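Ticket: Right wrist controller loses tracking during desk-wiping demo
Queue: Demo floor / visitor days
Opened by: me (demo operator, Wokthorpe)
Assigned to: Simão Salgado
Status: Closed, with one leftover

Opening this one while it's fresh, because we have the Bellamy people coming back on Thursday and I don't want to be standing there in front of them again waving my arm like I'm trying to land a plane.

So, the short version. We ran the open day with the tidy-and-wipe station, same as we did in August, and the right wrist controller kept dropping out. The left one behaved all day. When the right one drops, the pose on the monitor freezes for a second or two, then jumps to wherever my hand has gotten to in the meantime. Visitors noticed, of course! A kid from the school group asked me if the computer was asleep.

Setup, for whoever picks this up: gloves on, one controller strapped to each wrist, Flestov session software on build 13, Nutura straps (the newer ones with the bracket). Usual table, usual props. Each round is a couple of minutes of handling and wiping things on the table while the visitors watch the hand poses on the big monitor.

What I'd already tried before lunch:

Swapped the batteries in the right controller. No change.

Restarted the session. Good for one round, then the same thing again.

Re-ran the floor calibration, which took forever with people walking through it (sorry to the lady with the stroller, who was very nice about it).

Switched off the lamp over by the sign-in desk in case it was glare. I really thought that would be it. Nope.

I went back through the afternoon recordings and the drops seem to come in the wiping part, when I've got my right palm down flat. Reaching for things and lifting them is mostly fine. I grabbed a moment from one of the rounds so you can see how I had everything strapped on.
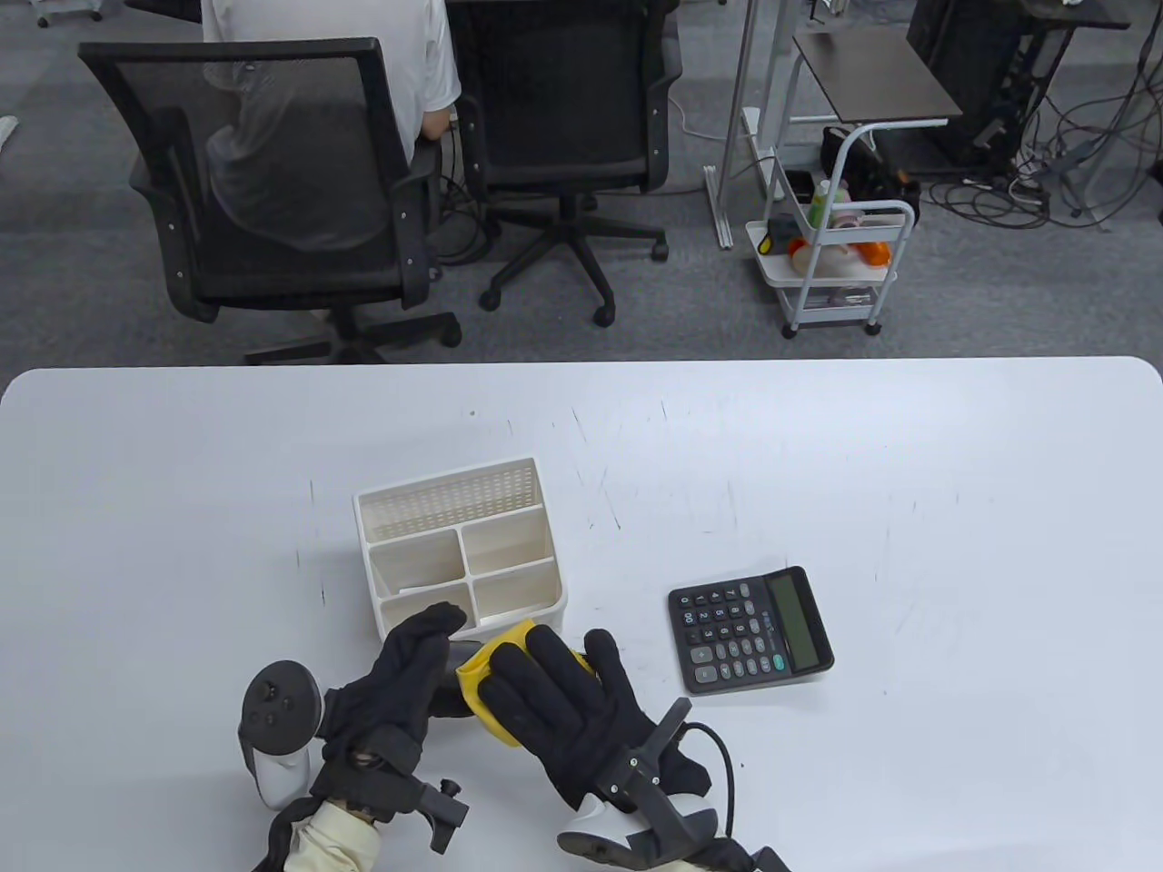

Wiping round at the open day: right hand on the sponge, left hand at the front of the organizer.

If you look at the right wrist, the tracking arm is pointing up on a diagonal and there's a thin cable curving off it and looping back down. I've been wearing it like that since spring and never gave it a thought. Could the cable be pulling on something when I press down? That's my best guess and I'm not going to pretend it's a great one.

Log export attached: 21 dropouts over the whole day, all on the right side, none on the left. The longest one was almost 9 seconds and it felt like a week.

Reply from Simão Salgado

Thanks, this is plenty to go on. Couple of questions. Is the right strap on the same hole as the left? And is the cable clipped to your sleeve anywhere or is it just loose? Also, please don't recalibrate the floor in the middle of a visit. It picks up people's legs and you end up worse off than you started.

Would you do me a favor and run three short rounds with no visitors around: one as normal, one with the cable taped along your forearm, one with the strap moved up a notch. Leave everything on the table where it is so we're comparing like with like.

My reply

Okay! Did these first thing, before the coffee was even ready.

Strap holes: not the same. The right was one looser than the left. I have no idea when that happened, I think I let it out when my wrist was sore and forgot about it.

Cable: loose, never clipped. Didn't know there was a clip. Is there a clip?

Round one, as normal: dropped while wiping, twice. Exactly like the open day.

Round two, cable taped to my forearm: dropped once, near the end, when I was leaning in to get at the back of the table.

Round three, strap tightened and the tape still on (I know you said one thing at a time, I forgot to take it off, sorry): no drops. I kept wiping for an extra few minutes just to annoy it and it held.

One more thing I noticed with the looser strap. When I press down hard, the whole controller creeps around my wrist toward the thumb side. It's slow, so you don't feel it, but after a round it's sitting visibly crooked. I put a bit of masking tape on the glove as a marker and it had moved well past the mark.

Reply from Simão Salgado

There is a clip, it's in the little bag the Nutura straps came in. Which I bet is still in the drawer.

The creeping sounds right to me. Once the controller rotates, your own forearm gets in the way of it when your palm's flat, and the software sits there guessing until it gets a good view again. The cable tugging would help it along. Can you do round three again with the tape off, so we know which one matters?

I checked the signal readings in your export while I was at it. Left side stays at 95 percent or better the whole day. Right side starts the same and sags as each round goes on, then comes back whenever you stop and re-seat the strap. So I don't think the controller itself is bad, and I'd hold off on ordering another one.

My reply

It was in the drawer. You don't have to look so pleased.

Ran it again, strap tight, tape off, cable loose: one very short drop, so short I only caught it in the log. Then strap tight plus clip: clean, four rounds in a row. So it's mostly the strap with a bit of cable on top.

I've marked the correct hole on both straps with silver pen and added a line to the morning checklist, right after "gloves." The line says to tug each controller sideways, and if it slides, tighten it. I also wrote DO NOT RECALIBRATE DURING VISITS on the whiteboard in letters big enough that I can't claim I missed it.

Update after the Bellamy visit

Went great! Wiping rounds all afternoon, no freezes on the monitor that anybody pointed out, and the log shows one tiny drop on the right when I scratched my nose, so I'm counting that as mine. They stayed longer than planned and asked a lot about the gloves.

Leftover item: the snug strap leaves a pretty good dent after an hour or so. Is there a softer pad for these, or should I just wear a sweatband under the glove? Moving that to its own ticket so this one can close.

Reply from Simão Salgado

Closing. Try the sweatband first, and let me know if the signal changes with it on.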